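Kit packers and returns sorters wanted, Stokley, Trorkcombe

I'll say up front that I don't trust job ads, and I've written enough of them to know why. "Fast-paced" means short-staffed. "Family atmosphere" means unpaid lunch. So read this one with the same suspicion and ask me whatever you like. 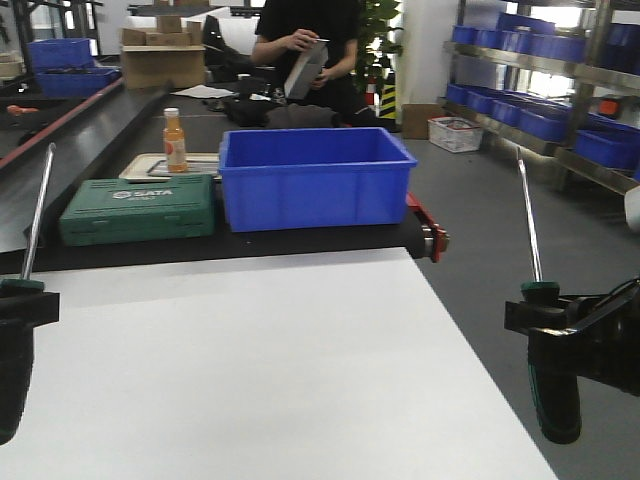
The work is putting hand tools and small parts into bins, checking them against a sheet, and sending them down the line. When they come back, you do it in reverse. I have seen this called "logistics artistry" and I'd like to meet whoever thought that up.

We need 2 people to start in June. The pay is $946 a week before tax. It's the same for both, and it won't go up because you negotiated well.

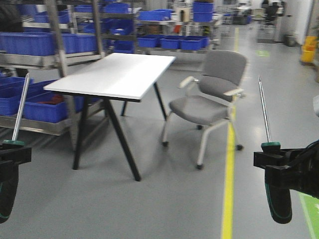
You'll be on your feet for most of the shift. Start is 7:30 a.m. and we stop at 4, with a proper break that you should take. Lifting is light but it never really ends – if your back is already complaining, think hard before you apply.

Our last ad asked for three years of experience, and I doubt it did us any good. The best packer I've worked with came from a bakery.
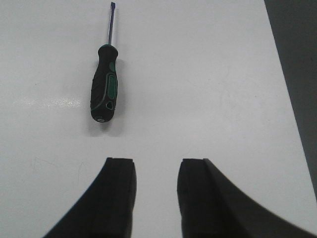 Tool checks are where new people slip. Everyone says they have an eye for detail, and I've stopped believing it from a resume, so there's a short tryout. We might put a flat-head screwdriver with a black and green handle on a white table and ask what you'd write on the return sheet. "Screwdriver" is not enough. I want the tip type, the state of the blade and whether the grip is sound.

Munasinghe, our stock system, has its moods. Norkska is supposed to replace it. I'll believe that when I can log in.
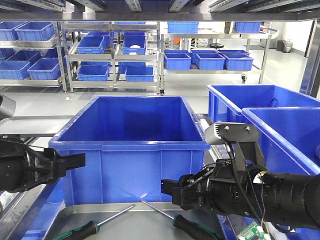 2 min read

To apply, write to Rizwan Siddiqui at the Stokley front desk. Half a page is plenty. Tell us about a time you found a mistake in somebody's count, or your own, and what you did next. Please leave out "passionate."

Tryouts last an hour and are paid. You'll get an answer either way, even if the answer is no.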